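Renters insurance paid only a small part after water leak, what is "recoverable depreciation"?

Posted in: Home and Renters Insurance > Claims

northwindow_im

Hello everybody. I rent a two-room apartment in Imenville and I have a renters policy for my belongings, through Lobo. In September a pipe in the apartment above me broke at night and water came through my ceiling in the living room and in the corner of the bedroom. I reported it the next morning at 8 and they gave me a claim number the same day, so until this point I have no complaint.

They asked me for a list of damaged things. I made a list with 17 items, with the year when I bought each one and the price of the same thing new today. The sum was $3,111. After three weeks I received a letter and a payment of $610. In the letter there is a table with columns. One is "RCV", one is "Depreciation", one is "ACV". Under the table is written that part of the depreciation is "recoverable" if I send "proof of replacement within the period stated in the policy." My deductible is also subtracted, this I understand.

What I do not understand:

Is the $610 everything, or is it only a first part? If I put the check in my bank, do I agree that the claim is finished?

Must I first buy all the things with my own money? I can't buy everything at once.

For my dining table they wrote $379 in the RCV column. It is a solid wood table and I don't think I can find one like it for this money. Can I say that I do not agree with one line only?

I read the policy two times but my English is better for speaking than for legal text. I asked on the phone and the person was friendly, but she spoke quickly and I was too embarrassed to ask her a third time. Thank you in advance for any help.

slow_river

It is only first part. Mine was the same, I got the rest later when I sent the receipts. Put the check in the bank, no problem.

Also take pictures of everything before you throw it away!!

gray_heron_rk

I want to give a longer answer, and I would be careful with "no problem" in the answer before mine. It is probably right but please check one thing first. Look at the check and at the letter that came with it. If you find the words "full and final settlement" or "release of all claims," do not deposit it before you ask in writing what this means. If these words are not there, a first payment is usually just a first payment. I don't work in insurance. I had two claims in Rerkavard, one for smoke and one for water, and I made mistakes in the first one, so what I write is from this experience. Your own policy is always stronger than what somebody writes on a forum.

The words in the table

RCV is replacement cost value. It is what they think a new item of the same kind and quality costs today. Depreciation is what they take away for age and use. ACV is actual cash value, what remains after that. The deductible comes off once for the whole claim. It should not come off again for every item, and you should check this with a calculator. In my first claim there was an addition mistake in the table and they corrected it after one email.

If your policy has replacement cost coverage for personal property, the insurer often pays the ACV first. When you really replace the item and send the receipt, they pay back the depreciation that they kept. If the policy has only ACV coverage, you normally do not get this part. The word "recoverable" in your letter is a good sign that you have the first kind. But you wrote that only a part is recoverable, so read which lines are marked. Some policies have a different rule for certain categories, for example antiques or things that were already not in use.

Buying everything at once

In my policy it was not necessary. I bought things one after another and sent the receipts in three groups. What is important is the time limit. Search in the policy for "Loss Settlement" or "Loss Payment," the period is usually written there. If it is too short for you, ask for an extension before the end date and keep the reply.

If you buy something cheaper than the RCV in the table, they will usually pay only up to what you really spent. If you buy something more expensive, the difference is normally yours to pay.

How I would write to them

1. Ask for the complete worksheet, with the age and the percentage they used for each item. The letter often shows only the result. In my case they used the wrong age for a bookcase and a lamp.

2. Ask them to confirm by email the last date for sending receipts. A date said on the phone is easy to hear wrong, also for people who were born here.

3. For the table, dispute only this one line. You can do that, and it does not stop the other lines. "Like kind and quality" is the expression to use. A table from one solid piece of wood with a heavy lacquer is not the same kind as a table with a printed surface, even when the size is equal. Write down the kind of wood if you know it, the measurements, the thickness, and the finish. Then find two or three offers from normal shops for something similar and attach them. A photo of the surface where the grain and the knots can be seen well is helpful too, much more than a photo of the whole room.

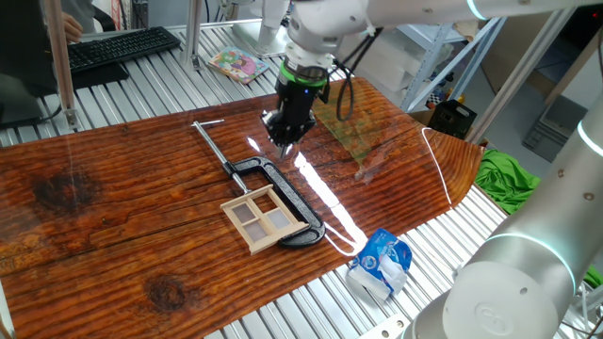

4. Ask if repair is a possibility. A furniture shop can give a written estimate for sanding and new finish. Sometimes the repair costs less than replacing and you keep the table you like. The estimate itself may cost something, so ask the insurer before if they will cover it.

5. Give them a date for the answer, in a polite way. I wrote "I would appreciate your reply within 17 days" and I received it. I can't promise that it works every time.

If they still say no to the table, look in the policy for a section named "Appraisal." I would not begin with this for one table, it can cost more than you win. Your state also has an insurance department where consumers can complain for free, and this is usually the better way for small sums.

About the phone: please don't be embarrassed. You can ask for an interpreter, many companies have one on the line. And after each call send a short email, "as I understood today, you told me that..." If you understood wrong, they must correct you.

hirkska_basement

Good answer by gray_heron_rk. I add only one thing which is missing. The pipe was in the apartment above, so your insurer may try to get money back from the owner or the insurer of that apartment. If they get it, you can sometimes receive your deductible back, all or a part of it. It takes long. With mine in Hirkska I had already forgotten it when the letter came. Ask them: "Are you pursuing subrogation, and is my deductible included?"

And do not sign any paper from the landlord saying that you will not ask for more money, before you speak with your insurer. Mine wanted me to sign one for a small rent discount. If you sign, it can damage the right of the insurer and then they can make trouble with your claim.

northwindow_im

Thank you all very much. I looked at the check and there are no such words, so I will deposit it. In the policy I found "Loss Payment" and "replacement cost" is written there for personal property, but with an exception list that I still have to read slowly. Today I sent the email for the worksheet. The age of the table in their letter is already wrong, they have it older than I wrote in my list.

Related topics

Renters policy and a roommate who is not on the policy
Does the deductible apply two times if two rooms are damaged?
Landlord in Rerkavard asks for proof of liability coverage
Lost receipts: what else is accepted as proof of purchase
Hotel cost during repairs, how many nights are covered
Moving from Imenville to Hirkska in the middle of the policy year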